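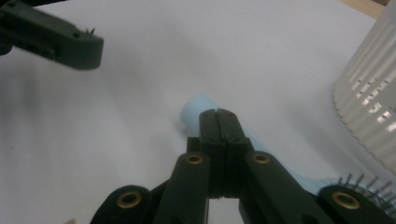 The jaws closed, on a white tabletop.

Club news: Clallstead keeps its place in the second division

The winter season of the Clallstead Tennis Club is over, and the first team stays in the second division of the regional indoor league. It was decided in the last match, away against Hlongwane, and it was closer than many of us wished. For those members who could not travel with us, I will try to tell how it went.

We needed two points from the match to be safe. Before the singles our captain, Bheki Van Wyk, changed the order of the players. He put himself at number one, although he had problems with his shoulder since before the holidays, and moved Faustino Xolalpa down to number three. Some people on our bench did not agree with this, and I must admit that I was one of them. Faustino had won his last matches at number two and he was in good form.

Bheki lost his match 6-3, 6-4. He served well in the beginning, but in the second set he could not hit the second serve with any spin, and his opponent stood inside the baseline and attacked everything. At number two we lost also, in a match of which I saw very little, as it was played on the far court behind the curtain. So it was 2-0 for Hlongwane and the mood was not very high.

Then came Faustino. He lost the first set 6-2 and looked tired, and he complained two times about the light over the far baseline. In the second set he started to play more slowly, with many high balls to the backhand, and the other player did not like this at all. Faustino won the set 7-5 after saving a match point with a lob that landed on the line. The umpire was asked to look again and he confirmed the call. The third set went to a tiebreak and Faustino took it 9-7. The whole match lasted longer than the two before it together.

At number four we won more easily, 6-4, 6-1, and with this we had the two points. The doubles were then played in a relaxed way. We won one and lost one, so the final result was 3-3. After the match Hlongwane invited both teams to soup and bread in their clubhouse, and we stayed there until late. We thank them for this and we hope to return the invitation next winter.

I asked Bheki in the car about his decision with the order. He answered: "I knew that I would probably lose at number one, with this shoulder or without it. I wanted Faustino to have a match he could win. He made it more exciting than I planned." He will now rest for several weeks and start again with easy hitting when the doctor allows it. Until then Faustino takes over the training of the first team, in the same hours as before.

About the surface

Several members have written to me about the carpet in our hall, and after this match I understand them better. Hlongwane play on a hard court with a soft layer under it. The ball comes up higher and slower there than at our place, and our players needed almost a full set to get used to it. At home we have the old carpet, where the ball stays low and a good slice is worth very much. It is nice for our home matches, but it does not prepare us for the other halls, where carpet is now rare. Also the knees of our older members do not love it.

The board has received an offer from the firm Skosen for a new hard surface on both indoor courts. A second offer, from Corkico, has been promised but had not arrived when I wrote this. I do not want to say anything about the prices before we can compare. If the work is done, it would be in June, when almost everybody plays outside and the hall can be closed without much trouble. The members will vote on it at the general meeting, and both offers will hang on the board next to the changing rooms before that, so please read them in peace and not only on the evening itself.

One question I hear often is if we can repair only the worst places, above all the seam near the net on court 2. This was tried already in the past and the glue did not hold. It can be tried again, but then the color will be different, and the ball can jump badly where the new part meets the old one.

Junior tournament

The indoor tournament for juniors had 72 entries this winter, in the groups from under 10 to under 16. It was a long weekend for the parents at the cake table, who collected 2,124 dollars for the junior travel fund. This money pays the bus to the away tournaments and a part of the entry fees. Thank you to everybody who baked, and also to everybody who ate.

In the under 12 group our own players reached both finals. The girls' final was the best match of the weekend in my opinion, with very long rallies and hardly a free point. The under 16 boys' group was smaller than we wanted, because another tournament was held on the same dates. We will talk earlier with the neighboring clubs next time.

There is still a blue jacket, a water bottle and one left shoe in the box at the entrance. The shoe is size 38.

Practical points

Hall bookings for the rest of the winter can be made until 31st January at the old price. After this date the single hour costs a little more, and the list with the new prices is at the desk. Fixed hours which are already paid do not change.

Please wear only shoes with clean, flat soles in the hall. We found again red clay on court 1, and it is very hard to take out of the carpet.

The ball machine is back from repair. It can be used by members who had the short introduction, for up to 90 minutes at one time. Please put all balls back in the basket after you finish and switch off the battery with the small switch at the back, not only with the remote control.

For the second team we look for one more player who is free for the away matches in spring. The level is friendly, and there is a place in the car. If you are interested, speak with Faustino after training or leave a note at the desk.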